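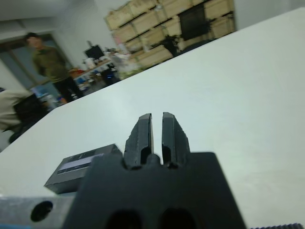

Black two-fingered gripper over a white tabletop.

Category: Sports Coaching / Lecture Notes / Unit 4
2022-12-24 | By Yaneth Inga
Print this page | E-mail to a colleague

Streaks, slumps and what managers say about them

Start with the claim you hear after every long run of wins: the team has "momentum." Ask what would count as evidence against it. If the team wins again, momentum. If it loses, the momentum "ran out." A claim that survives both results isn't telling you much.

Our case is Banenach, a semi-pro soccer side in a regional league. The club put out a season review in August crediting its unbeaten run to a change in the dressing room. Benjamín Paredes went back through the fixture list for his seminar paper and found that most of those games were at home, against teams in the bottom half. The review leaves this out. It does mention the new warm-up music.

Attendance is the other number people lean on. Banenach drew 330 for the last home game before the run and 900 for the last one in it. The club reads this as fans responding to good play. Maybe. The second game was against Goodwin, the nearest rival, who bring a crowd wherever they go. You can't separate the two causes with two games, so don't try to in your paper.

Now the defeat. The manager told reporters that the fans "expect too much." Look at who set the expectation. The club sold half-season tickets on the strength of the run, with the word "unstoppable" on the flyer. I have some sympathy for managers, who get asked for reasons ten minutes after the whistle, but a quote given then is poor evidence for anything except mood.

Terms to know: base rate, regression to the mean, schedule strength, survivorship.

Reading: Bemar chapter on runs, pages 43 on. Skip the section on body language, which rests on one small survey and never says who was asked.

For next class: pick any team on a streak of four or more. List the opponents and venues before you read a single match report. Bring the list on paper.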